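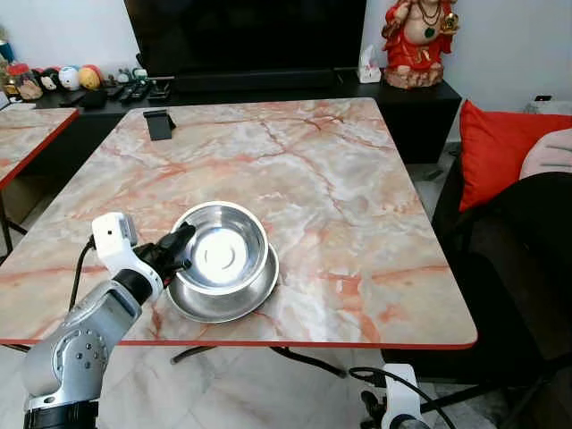 List home | Archive by date | Archive by thread | Subscribe | Search

From: Flora Nisbet
To: home-manip list
Date: 5/29/21
Subject: Re: Are we at "clears the table" yet?

Abdelghani Abdel Hamid wrote:

> I keep seeing the claim that table clearing is a solved chore. Every
> clip I find is one mug on a plain matte surface. My question for people
> with an arm in a real room: can it take nested metal dishes off a table
> and put them in a sink or rack, unattended, at a rate a person would
> put up with? I am not asking about dish washing. Also, is anyone using
> depth on stainless, or have you all given up on it?
>
> For context, we are deciding at Skillano whether to bid on a canteen
> tray return job. The dishes there are steel, mixed sizes, and people
> stack them any way they like.

Short answer: no for unattended, yes for supervised if you accept the rate. Details below, in the order you asked.

Nested metal dishes. The hard case for us is a bowl sitting on a shallow dish. If the bowl has a rolled rim, a parallel gripper can take it at the rim with one finger inside and one outside, and the roll keeps it from sliding down through the fingers. That part is reliable. What is not reliable is knowing whether you are lifting one thing or two. With a film of water or oil between them the lower dish comes up with the bowl for a few centimeters and then drops. We check wrist force after a 2 cm lift and compare against a table of known weights. It catches most doubles when the bowl is empty. With food left in the bowl the check is close to useless, and we fall back on a look from the wrist camera.

The lower dish is a separate problem. Its rim sits close to the tabletop and there is very little room for the lower finger. Toàn Ung wrote a routine that drags the dish to the table edge with the fingertip and grasps the overhang. It works on a smooth top with a straight edge. It does not work on a tablecloth, and I would not run it near anything breakable.

Depth on stainless. We have not given up, but we don't trust it inside the bowl. A polished interior returns holes or a surface that isn't there. The outer rim is usable from most angles if you fuse a few views. We fit an ellipse to the rim in color, take depth only from the table plane, and solve for height from the known bowl models. Unknown bowls get a guess and a slow approach until contact.

Patterned tops are worse than I expected. Marble print with strong veins produces false edges, and the ellipse fit will sometimes lock onto a vein plus half a rim. Lợi Âu retrained the segmenter with printed stone patterns pasted under the dishes and the false fits mostly went away. Before that change I would have told you a matte gray tabletop was a requirement.

Rate. A person clears a bowl and dish in a few seconds without looking. Our arm needs 9 seconds for the bowl alone on a good pick, longer with the force check, and the drag routine is slower again. For a home, where the alternative is the dishes sitting there until evening, that may be fine. For a tray return with a line of people I don't see it. Đức Đồng ran the Rindum trial last January and came to the same view; he can comment if he is reading.

Failure accounting, to save the follow-up question: we logged 3,000 bowl picks over the trial period. I am not posting a success percentage. The log mixes 2 gripper finger designs and the segmenter changed partway through, so one number would mislead. The failures I would design around are, in order of how often someone had to walk over: doubles, cable snag during the reach across the table, and lost localization after a chair was moved.

On the bid: if you can control the dishes, do that first. One bowl size, and a rack that stops people from nesting them, buys you more than any perception work I could send you. If the customer won't change the dishes, I would quote it as supervised, one operator per 3 arms, and say so in the document. Hồ has a finger pad drawing with a shallow groove for rolled rims – ask him off list, it is not in the repository yet.

One question back. Do the canteen dishes arrive with cutlery in them? We take cutlery out by hand before each run and I have no data for you on that.

Flora
Fukcombe manipulation group

> Happy to share the dish dimensions if that helps anyone answer.

Yes please, rim outside diameter and roll thickness. Height is less important.

Contact the list owner | Copyright remains with the message authors | Back to top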